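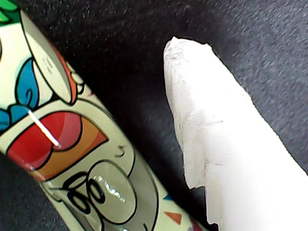 Brenmont, June 20, 2025

Sorting contest, close view of the practice cloth

lelaris_bench
Our club practices for the student sorting contest. The program must separate printed items from plain ones. It finds the cartoon cylinder well, but the white piece with the jagged tip gets a score of only 46. Should we change the cloth?

gurance24
Please keep the dark gray. White on dark is already easy. I would look at the glare on the print first.

lelaris_bench
The printed one scores 57, with glare. So I do not think it is the glare.

stockli_b
I disagree with both. The edge of the white one is very irregular, and your model has learned only smooth shapes. We had this in January and added 538 more pictures of rough edges.

gurance24
538 is too much for a school club. Lower the exposure, then test again.

lelaris_bench
I will try the exposure tonight and write the scores.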